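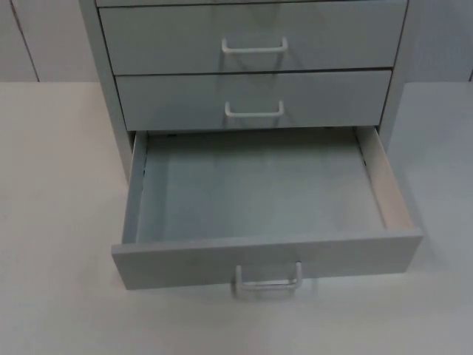
1/ Moving to a smaller apartment with a paper archive

In July I moved from a house with a cellar to two rooms on the third floor. The furniture was easy. The paper was not. I had papers from 15 years of work as a freelance translator, plus everything the family gave to me because I am "the organized one." I write down how I did it, maybe it helps somebody.

2/ First, the size of the problem. I had boxes of contracts, manuals for machines I do not own anymore, school reports, postcards, bank letters, and three bags with only receipts. I weighed nothing and I measured nothing. I just looked at it for one evening and drank tea.

3/ My first mistake: I started with the postcards. Please do not start with the postcards. I read for four hours, I cried a little about my grandmother's handwriting, and at the end I had moved one small pile from the left side of the carpet to the right side.

4/ Start with the dullest paper you own. For me it was bank statements. You feel nothing when you hold them, so the decisions are quick, and after one hour the hands know what to do. I kept the years that the tax office can still ask for and the rest went to the shredder.

5/ Check the rules where you live before you shred. In my case it depends on the kind of document, and invoices I sent must stay longer than letters I received. I made a short list on a card and taped it on the wall above the table. I looked at it maybe fifty times.

6/ About the shredder. I borrowed one from the office downstairs at my old address, and it took five sheets and then had to rest. Five sheets, rest, five sheets, rest. In the end I brought the big bags to a copy shop called Reuter, two streets from the station. They shred by weight and you can stand there and watch.

7/ I did stand there and watch. It was very satisfying, I recommend it.

8/ Somebody asked under my last thread why I don't scan everything and throw out all of the paper. I tried. I scanned 400 pages in one week and then I noticed I had made a second mess, now on the computer, with names like scan0231. A mess you can't see is still a mess.

9/ So I made a rule: I scan a page only if I can give it a name at the same moment. Year first, then who sent it, then what it is. 2014 insurance water damage. If I can't find a name in ten seconds, the page goes back on the pile and waits.

10/ Many pages never got a name. It means I also didn't know why I had them. Those went away in August and I have not missed one yet.

11/ Now, the sorting system. I read a lot of advice with colors and labels and subcategories. I have tried colors before. After two months I forget whether green is for health or for the car — and I have not owned a car for a long time.

12/ My groups are now only these: Home. Work. Health. Money. Family. Later. One drawer is for each, except Work, which needed two. I thought about a group "Various" and decided against it, I know myself.

13/ "Later" is the drawer for things with a date in the future. A warranty that ends, a ticket, a form I must send in the fall. I go through it on the first of the month in the morning, with coffee. It takes five minutes if nothing is wrong and one hour if something is.

14/ Inside the drawers I use plain paper folders, lying flat. Hanging folders are nicer to look through, but they need a deep drawer and I wanted something low that can stand under the window. Flat is fine if you don't put too much on top of each other. My limit is the thickness of a hand.

15/ Folders: I bought a pack from Brakwood, the cheap ones without print. The expensive ones with elastic are good for documents you carry around. For documents which only sleep in a drawer, the elastic gets old before the paper does.

16/ Please write on folders with pencil. I wrote with marker for years, and every time the content changed I threw out a good folder or glued a label over the label. One of my old folders had five labels. It was like the rings of a tree.

17/ A small chapter about the family papers, because several people wrote to me about this.

18/ My parents kept letters from four countries and in three alphabets. I can read two of them well and one slowly. For the slow one I asked in a local history group, Kimaria, if someone could help. They meet in the evening in the back of a library and they are very patient people.

19/ What I learned there: put the letter and the envelope together, always. The stamp and the postmark often tell more than the first page. I had already separated many of them, for neatness. It took me two weekends to bring them together again and I am not sure about all of them.

20/ Also from Kimaria: no metal clips and no rubber bands. The clips rust and leave a brown mark, the bands melt and become part of the letter. I removed every clip with a thin knife and a piece of card under it, so the paper does not tear. Slow work, good with radio.

21/ And write the names of people on the back of photos, with soft pencil, lightly, today. My mother can still tell me who they are. I called her every evening at eight for two weeks and described the hats. She knew nearly every hat.

22/ The letters don't live in the drawers with the rest. They are in a flat box on the top shelf of the wardrobe, away from the heater and away from the outside wall. If you have only a damp place, ask a relative with a dry one.

23/ Costs, for those who want to know. The folders and the boxes were the smallest part. The shredding by weight was more than I expected. The move itself was with a company named Hakolus, and they charge for books and paper at the same price as for a piano, per kilo. So each bag I shredded before the move saved me a little money. I calculated it on an envelope and it made me very strict.

24/ Time: I started in spring, with one hour in the evening, not every evening. In the last week before the truck came it was much more than one hour. I would not do this last week again. If you have a date for your move, begin with the paper and leave the kitchen for the end. Plates you can pack in one afternoon.

25/ Things I kept with no reason: a bus ticket from a city where I was happy, the manual of my first typewriter, a shopping list in my father's writing (onions, lamp oil, something I can't read). These are in Family. I did not argue with myself about it.

26/ Things I regret a bit: I threw away my old glossaries from the first years of work. They were full of errors, but a colleague told me she looks at hers sometimes to see how she was thinking then. I wish I had kept one notebook from this time.

27/ How it is now, after some months. New mail goes in a tray next to the door. When the tray is full I empty it, usually in the evening, and most of it is recycling. Perhaps one letter in the whole tray goes to a drawer. I can find my rental contract in less than a minute — in the old house I once needed a full day.

28/ The drawer for Health is getting too full already. I think I will divide it in two folders by year and see if this is enough.

29/ If you have a good method for sheet music, please tell me. I have a stack of it from my aunt, all in different sizes, and it doesn't fit in any drawer without folding. For the moment it lies under the bed, between two pieces of cardboard.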